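Steltstead, 10/11/2019 – Imach has opened a program in which staff teach a robot arm to handle mugs by remote control.

An operator guides the arm through each task while the Amby software records every movement.
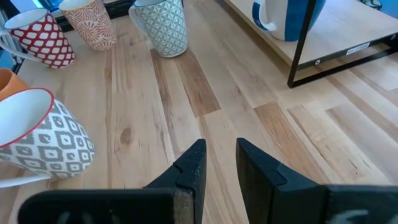
Operators complete a short course before recording. The project, named Laizer, holds 387 demonstrations to date and is expected to reach 600 by the end of November.

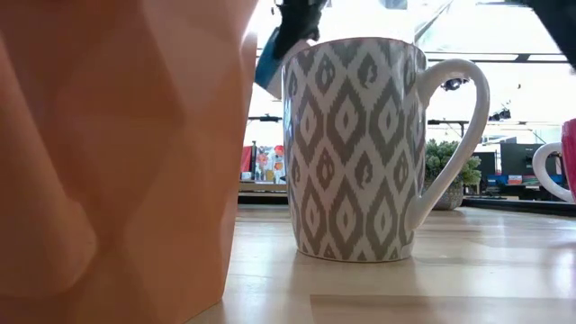

Imach selected tableware for the first stage because it varies widely in shape and finish. A tall mug with a gray-and-white pattern and a curved handle calls for a careful approach at the rim – a motion the operator sets by hand. Results will be published at a later date.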